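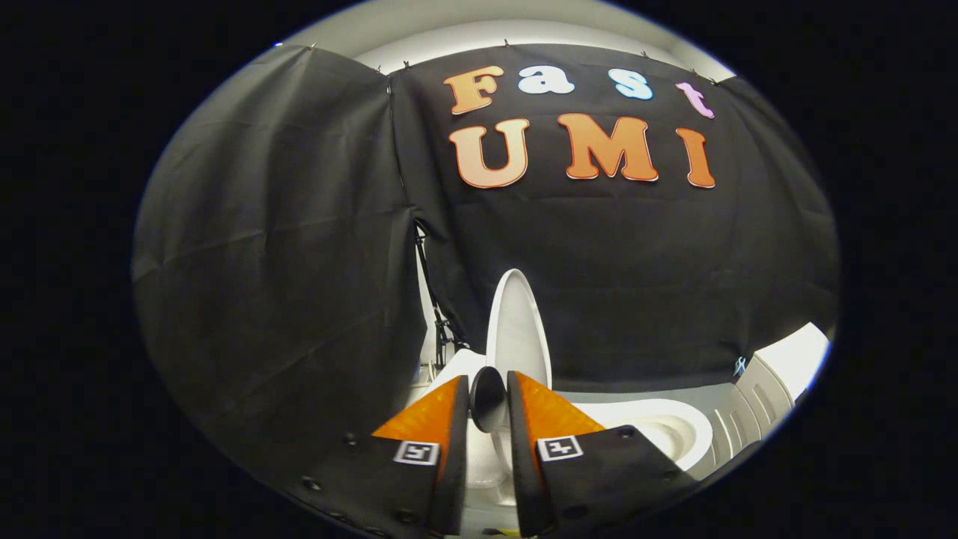

Two hand-held grippers, one bathroom set-up, a very long thread

Search posts, people, tags

7 min read

Right, I promised a proper comparison of the two hand-helds and I've put it off for weeks, so get a cup of tea. Orange tips versus Joston pads, then the cameras, then a moan about the controller at the end. Muting is fine, I'd mute me.

The view up top is from the camera on the orange-tipped one, pointing at the toilet with the lid up. I'm going to keep calling it Orange because the fittings on it have been swapped so many times that any proper name would be a lie. The other one is a Joston and is still more or less as it came.

The job is small household stuff. Pick a thing up, carry it over, put it down or put it away, do it again with the thing turned a bit. I do the movements by hand with the gripper, then the arm (a Nyaga, more on that later) has a go at copying them.

307 goes in total, split between the two. Not evenly, before anyone asks! Orange got more of them because it's lighter and by late afternoon I reach for the lighter one.

GRIP FIRST

Orange has firm tips that come in towards each other at an angle. They meet at the very front, so for anything thin you can pinch with the points and it's lovely. Pen lids, the edge of a cloth, a stem. You stop thinking about it after a while and just sort of reach.

The Joston has flat squashy pads, nearly the width of my thumb. Great for a soap bottle. Rubbish for anything lying flat on the floor, as the pads land before they close and you end up chasing it along like a dropped coin.

Rounded things I expected to be a clear win for the pads. It was closer than that. If the thing has a stem or a handle Orange takes hold of that and doesn't care what shape the rest is. If it's just round, no handle, then yes, the pads have it and it isn't close.

One more on grip and I'll move on. Orange will let a smooth object swivel between the tips if you lift it off-centre. It doesn't fall, it just slowly turns like a pub sign. The arm copies the lift perfectly and then puts the thing down facing the wrong way, every time, very pleased with itself.

My fix was to grab nearer the middle. That's the whole fix. I had ordered a bag of rubber sleeves from Redar before I thought of it and they're now keeping cable ends tidy.

TRIGGERS

The Joston trigger is stiff. You get a nice firm stop at the end so you know when it's shut, but after a long session my first finger was sore enough that I couldn't be bothered to peel an orange.

Orange has hardly any spring at all. I loved it on the first day and went off it a bit after that, because it's very easy to half close it while you're just walking about with it. Then you look at the recording and the fingers are twitching away like it's had too much coffee.

If I could bolt the Joston trigger on the Orange body with half the spring taken out, I'd stop shopping. Well. For a month.

CAMERAS

I can't go back to a narrow lens. There, said it. With the big round view I get the fingers, the toilet, the bowl rim, the curtain, the bit of floor, all at once. With the narrow one I get a beautiful sharp picture of the object and no idea where I am in the room.

Yes it bends everything. Straight edges go like bananas towards the outside. Yes you lose the corners to black. I was sniffy about all that black at first, it looked like wasted picture, but the arm doesn't mind in the slightest and I've stopped noticing it.

What I do notice is how much is off to the sides that I'd never have spotted by eye. There's a gap where the two black curtains meet, low down, and you can see a light stand through it. Standing behind the gripper I'm looking at the toilet. The camera is looking at everything.

Does a gap like that matter? I tried five goes with a similar one pinned shut and five with it open and couldn't tell the difference. That's far too few to say anything, so please don't quote me. I've been leaving it and getting on with things.

Where the black cloth really helps is with white stuff. Raised lid, bowl, lovely strong edges, you can tell where the porcelain stops. Where it's a pain is with dark objects. Hold something black in front of the lid and it stands out a treat. Move it a hand's width up so it's against the cloth and good luck to you.

The coloured letters on the cloth have been more use than I'd have guessed, by the way. F-a-s-t along the top, U-M-I underneath, bright and blobby. On a plain black curtain the tracking has very little to hang on to, and I'm convinced (can't prove it) that it drifts less when those are in view. Someone tell me if that's nonsense.

MARKERS

Both fingers on Orange carry a little square black and white marker on the inner side, so the camera can work out how far open they are. Simple, cheap, no wire. I like it a lot.

The Joston does the same job with a sensor in the hinge and a cable. More exact on paper. In my hands the cable came loose on 23 of the goes, and I only found out afterwards each time, which put me in a filthy mood. Printed squares don't come loose. They do get greasy, so wipe them, and don't use the shiny sort of paper or the lights bounce off and you'll be reading nothing at all.

Also try not to let whatever you're gripping hang down in front of the markers. Big floppy things are the worst for this. A flannel covered both squares completely and according to the log my gripper had ceased to exist.

THE ARM

So then it's all handed over to the Nyaga. Slow, heavy, hums a bit, does as it's told. I bolted the Orange fingers on first, same shape, same tips, same camera height as near as I could manage with a ruler and a spirit level.

Camera height turned out to be where most of my trouble was. I'd mounted it slightly too high on the arm compared with the hand-held and it kept stopping short. It'd come down towards the object, close on thin air with great confidence, and lift nothing up very carefully. Moving the mount down sorted most of those.

So if you take one thing from this thread: measure from the tips to the lens on your hand-held, write it on a bit of tape, stick the tape on the arm. I've got tape everywhere now. It looks like a jumble sale.

The Joston fingers on the arm were better behaved than the Joston fingers in my hand, oddly. An arm doesn't get a sore finger and it doesn't mind a stiff spring. For just-round things I'd happily leave the pads on the arm all week.

Low targets are where the Nyaga gets awkward. Anything down by the floor and the elbow wants to go somewhere silly. By hand I just crouch, and I crouch differently every time, and the arm has to make sense of all that. I've started kneeling on a cushion so I'm at least the same height for the whole session.

THE CONTROLLER MOAN

I tried the Griritz box and the one I already had. The Griritz is quick, I'll give it that. Movements come out smoother and it doesn't do that little shiver at the end of a reach.

But the menus! To change how hard the gripper closes you go through the arm settings, out again, into tools, and then it asks you to restart. For grip strength. Which I change all day long. I had a sticky note with the steps on it and I still got lost.

The old box is ugly and a touch slower and has a knob. I turn the knob. The gripper squeezes harder. I'm keeping the knob.

If Griritz put a knob on it I'll buy one the same afternoon, and they can have that idea for nothing.

SO WHICH ONE

For recording by hand: Orange, easily. Light, pinches well, and the wide view saves me over and over. I'd put a stiffer spring in it.

For the arm: depends what you're picking up, sorry. Thin things and things with handles, orange tips. Round smooth things, the Joston pads. I know everyone wants one answer but I swap them, it's four bolts and I've got quick at it.

Couple of replies already so I'll stick the answers here. No, I haven't tried suction. Yes, the tips do mark. I wipe them down with washing-up liquid and warm water and that's been enough so far.

And to whoever asked about gloves: yes, do wear a thin one on the Joston. Ordinary gardening gloves are too thick, you can't feel the stop.

Next up is the spring swap, plus another round with a flannel if I can work out how to keep it off the markers. If you've got a way of doing that, reply under this one and I'll try it at the weekend.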